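**工单:Pukach 曲谱目录导入后缺记录,带重音符号的标题搜不到**

状态:已解决,留着给以后迁移目录的同事看
提交:Nuria Ejigu(Lovcombe 合唱团谱库)
创建日期:2025-05-03
环境:Pukach 桌面版加网页版,数据库放在名叫 Gunnlaugsson 的那台小服务器上,旧目录从 Tornano 导出

先说一句,Pukach 我越用越喜欢!旧目录里要翻三层菜单才能查到的东西,现在输几个字母就跳出来,声部、语言、调性、借阅情况都在一页上。所以下面写得长,不是抱怨,是真的想把它弄明白。

**现象**

旧系统导出的 CSV 有 2,199 条记录,不含表头。导入时进度条走到底,提示成功,没有任何报错。然后我打开网页版的总览,总数比文件少 8 条。

我起先以为是总览页有缓存,退出登录、清缓存、换浏览器,都一样。桌面版显示的数字跟网页版一致,那就是库里真的少。

另外还有一个看起来不相干的毛病:搜 Noël,只出来一部分。列表里用眼睛往下翻,明明还有别的 Noël,标题写得一模一样,就是搜不到。搜 Élégie 也这样。搜不带重音的标题全都正常。

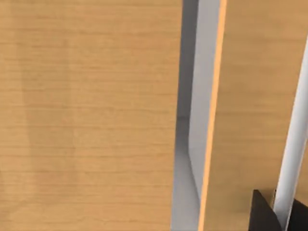 导入之前要不要先把旧记录清空?

先备份,再清空,然后从头导入。在旧数据上反复覆盖会把几次导入的结果混在一起,后面再怎么比对都说不清哪条是哪次进来的。

**第一轮:怀疑超时**

服务器日志里有一条连接超时的警告,时间正好落在导入过程中,我当时特别兴奋,觉得抓到了。默认的超时值偏短,我把它改成 300 秒,重启服务,清空,重新导入。

警告没有了,日志干干净净。总数还是少 8 条。

后来查清楚,那条警告来自封面缩略图的后台任务,跟记录写入走的是两条连接。不过 300 秒这个值我保留了,缩略图生成确实顺畅了不少,算是白捡的好处。

**第二轮:找出到底少了谁**

只看总数没有用,得知道具体是哪几条。我从 Pukach 里把刚导入的目录再导出来,两份文件都只留索书号和标题,各自排序,然后逐行比较:

```
sort old.csv > old_sorted.csv
sort new.csv > new_sorted.csv
diff old_sorted.csv new_sorted.csv
```

结果一跑出来,满屏都是差异,远远不止 8 条。仔细看,大部分行的区别是引号:旧系统给每个字段都加引号,Pukach 只在字段里有逗号时才加。去掉引号再比,屏幕一下子清爽了,剩下两类差异:一类是整行缺失,另一类是两行看上去完全相同,diff 却坚持说它们不同。

第二类把我迷住了,盯着看了好久。先按下不表,回头讲。

缺失的那几行有个共同点,索书号都以零开头。比如 0417。再去新目录里查 417,有,是另外一首曲子。旧目录里 0417 和 417 是两份不同的谱:带零的归在老柜子的小册子里,不带零的是后来买的大开本。这个编号办法比我来谱库还早,谁定的已经无从查考。

我在导入之前用电子表格打开过 CSV,想顺手改几个错别字,改完直接保存。电子表格把索书号那一列当成数字,前面的零全吃掉了。于是 0417 变成 417,跟真正的 417 撞在一起。Pukach 以索书号作唯一键,默认策略是“遇到相同键则更新”,后来的那条就把前面的盖掉了。从程序的角度看,每一行都处理成功,当然不报错。

那为什么没有少更多呢?带零的索书号其实很多,多数去掉零之后没有撞上别人,就安安静静地带着错误的编号进了库。这比缺记录还麻烦,要不是总数对不上,我可能到演出前找谱的时候才发现!

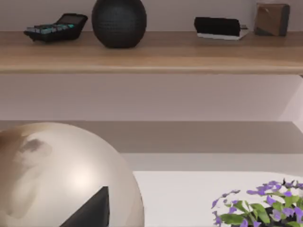 所以光把缺的补回去不够,整列索书号都得重来。我的做法是回到旧系统重新导出,这份文件绝不双击打开。要改错别字就用纯文本编辑器改;如果一定要用电子表格,就走“从文本导入”的流程,把索书号那一列明确设成文本,保存之后再用文本编辑器看一眼开头的零还在不在。

Pukach 的导入设置里还有个选项,藏在“高级”下面,可以把重复键的处理改成“停止并报告”。强烈推荐在首次导入时打开。我拿那份坏掉的文件又试了一遍,它立刻停在第一处冲突上,把行号和两条标题并排列出来,一目了然。要是一开始就开着它,我能省下一整个下午。

**第三轮:长得一样却不相等的标题**

现在回到那些“看上去相同”的行。我把其中一行 Noël 拿去看十六进制:

```
grep "Noël" old.csv | xxd | head
```

一边的 ë 是单个字符,字节为 c3 ab;另一边是普通的 e 后面跟一个组合用的分音符,字节为 65 cc 88。两种写法在 Unicode 里都合法,屏幕上显示毫无区别,按字节比较却是两个不同的字符串。前一种叫 NFC,后一种叫 NFD。

旧目录是许多人在不同的电脑上录入的,有人直接敲键盘,有人从文件名里复制粘贴,两种形式就这么混在了一起。我的键盘打出来的是 NFC,所以只能搜到 NFC 的那部分。我把一条 NFD 的标题原样复制到搜索框里,另外那部分果然全出来了。看到结果的时候我在椅子上喊了一声,太漂亮了。

处理办法是在导入前统一成 NFC,一小段 Python 就够:

```
import unicodedata

with open("old.csv", encoding="utf-8", newline="") as f:
 text = f.read()

with open("clean.csv", "w", encoding="utf-8", newline="") as f:
 f.write(unicodedata.normalize("NFC", text))
```

newline="" 别漏掉,有些备注字段里带换行,我不想让它们在读写的时候被悄悄改掉。

这里有个问题我拿不准:以后大家继续在网页版里手工录入,会不会又把 NFD 的标题带进来?我把上面的过程发到了工单的讨论区,顺带问了这一点。
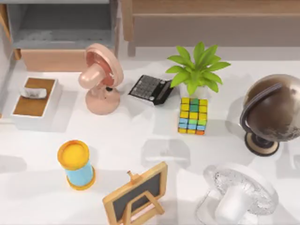 Dagim Belay 回复说,手工录入的标题在保存时会自动转成 NFC,漏洞只在批量导入这一条路上,因为导入程序为了速度跳过了表单那一层的检查。他建议除了清洗文件,再到“维护”里执行一次“重建搜索索引”,否则旧索引里的 NFD 词条可能还留着,搜索结果会多出点不开的空条目。他还提醒,重建索引期间最好不要有人借还谱,等它跑完再说。

我照做了。顺序记在下面,以后迁移可以直接抄:

1. 备份 Gunnlaugsson 上的现有数据库。
2. 从旧系统重新导出,编码选 UTF-8,文件设为只读。
3. 用脚本转成 NFC,输出到新文件。
4. 清空 Pukach 的目录表。借阅者的表不要动。
5. 重复键策略改为“停止并报告”,导入。
6. 重建搜索索引。
7. 再导出一份,去掉引号后与第三步的文件比较。

**结果**

总览页显示 2,199,一条不少!diff 没有输出。0417 和 417 各归各位,搜 Noël 和 Élégie 都能列全,用 NFD 的形式粘贴进搜索框也一样能搜到,看来搜索那一端也会先做转换,只是以前索引里存的东西没跟上。

**还没做完的**

- 旧备注里有一些“见 0417”之类的互相引用,目前只是纯文本。Pukach 支持做成链接,我想七月排练放假的时候慢慢改。
- 借阅记录要等目录稳定后再迁。那张表也用索书号关联,幸好还没开始,不然前导零的问题又得重来一遍。
- 已向开发那边提了 2 个建议:首次导入默认采用“停止并报告”,以及导入程序自己做 NFC 转换。前一个已经有人附议了。
- 超时值维持 300 秒,配置文件里加了注释,写明是给缩略图任务用的。

如果有人遇到类似情况,欢迎在这张工单下面接着写,尤其是目录里有捷克语或越南语标题的,我很想知道转换之后排序是什么样子。我们这边越南语的谱子太少,试不出什么来。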